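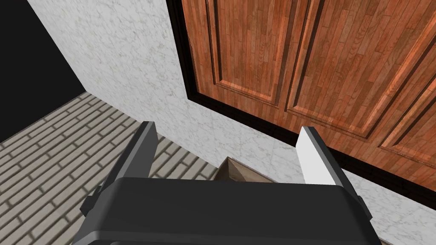 Sticking doors are most of what we get asked about, so this page starts there. Wood takes on moisture, swells, rubs. Stone and brick don't really do that. So where a big wooden door sits right up against a white marble wall, with a gray brick-pattern floor on the other side of the corner, the door is the part that moves and the wall gives it no room. Most of the answers below come back to that. Updated March 8, 2021. Read before you call please, phone is busy until April.

My door only sticks part of the year. Do I need you?

Maybe not. If it opens fine in dry weather, wait. Plane it in the damp season and you can end up with a gap in winter. Run a dehumidifier for a couple weeks first, see what happens. Still rubbing – call.

Where is it rubbing? I can't tell.

Chalk on the edge of the door, close it, open it. Look for the mark on the jamb. Top corner on the latch side is usually a loose hinge. Tighten the top hinge screws before you do anything else. If they just spin, put in longer ones that reach the stud.

Can I sand it myself?

Sure. Start with 100 grit, go slow, take off less than you think. Seal the bare wood the same day. People skip the sealing and then the door swells worse then before.

What do you charge for a visit?

$30 to come look, and it comes off the bill if you go ahead with the work. Straight rehang of an inside door is a flat price, ask Maribeth for the current sheet. Heavy front doors are quoted one at a time.

Do you work on stone walls and floors?

We work next to them. We don't cut marble. If the frame has to be reset into stone we bring in Gerardo Manalo, he bills you seperately and he books out early.

The bottom of my door drags on the floor. Cut the door or fix the floor?

Door, nearly always. Take it off the hinges, mark the line with tape, cut on the tape so it doesn't splinter. Check the whole swing first – some floors rise halfway and you only find out when the door is back on.
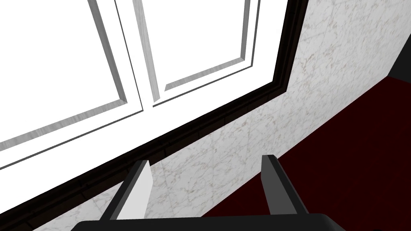

Same goes for a new rug, by the way. Measure the rug with the pad under it. We have been back to the same house twice over a rug.

How long does a job take?

Inside door, a morning. Front door, a full day, and you will be without a door for part of it. Keep pets in another room. Paint or varnish adds a day to dry.

Will a new door fit my old frame?

Sometimes. Old frames are rarely square. Measure top, middle and bottom, both directions, and send us the smallest numbers. Photos help. Email only, no texts, they get lost.

Which finish do you use?

Torvik satin varnish inside, Torvik exterior oil outside. Bring your own if you like something else, we just can't cover it under the guarantee. All six sides get finished, including top and bottom edges.

What does the guarantee cover?

Our labor, one year. Not water damage, not doors somebody else has planed since. Parts go through the maker. Repairs on older doors are covered up to $1000.

Do you fix locks?

Strike plates and latches yes. Keys and cylinders no. Try Rohani Liew at Stedness Lock, she knows our work and we know hers.

Do I pay up front?

Deposit of $700 on custom doors only. Everything else is due when we finish. Check or card.

Who do I ask for?

Maribeth Panganiban for bookings and prices. Benjie Estrella for anything about a job already going. Leave a message with your street and which door.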